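Sharing the Produce Aisle With a Picking Robot

When Fonier brought the two-armed picker into our Lutport store in November, most of us had no idea where to stand! So I wrote down what works.

Step 1. Fill the crates before the shift, and keep carrots and cucumbers up front where the arms reach easily. 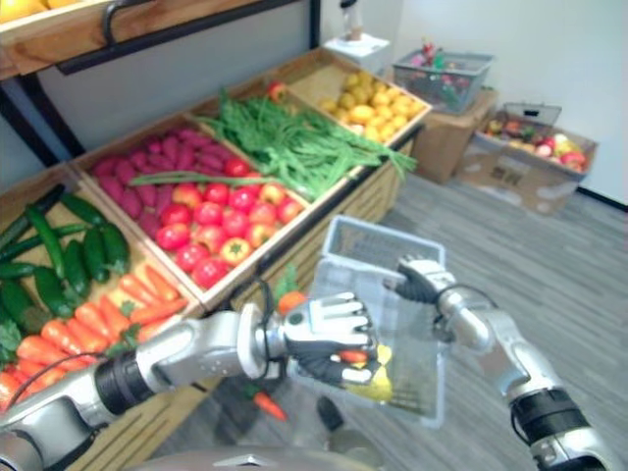
Step 2. Let it hold its own basket. You'll want to help – we all did – but give it room.

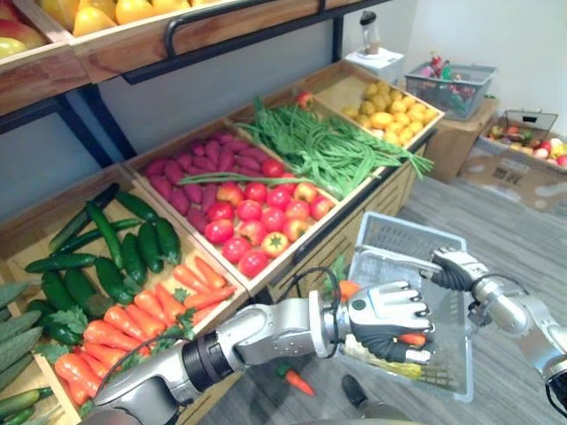

Your job now is the list, so check each order on the tablet and mark any swaps before Friday's rush.

Step 3. Watch the first picks of every order.
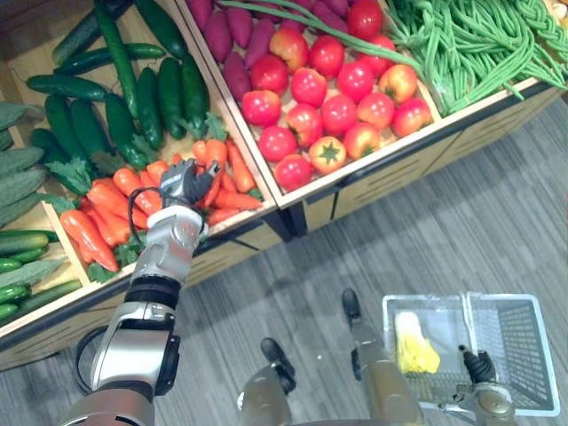
Wahyudi Halim used to pick 80 orders a week by hand, and now he spends that time on quality and on talking with shoppers. He likes each vegetable in its own section, the way the raised divider keeps the carrots off the tomatoes, and he'll gladly show you how to sort a mixed crate.

Step 4. Look over the hands at closing, sleeves and fingertips both.

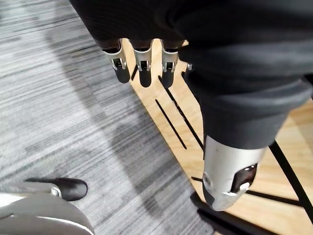

Fingertips and fabric covering, from the wrist camera.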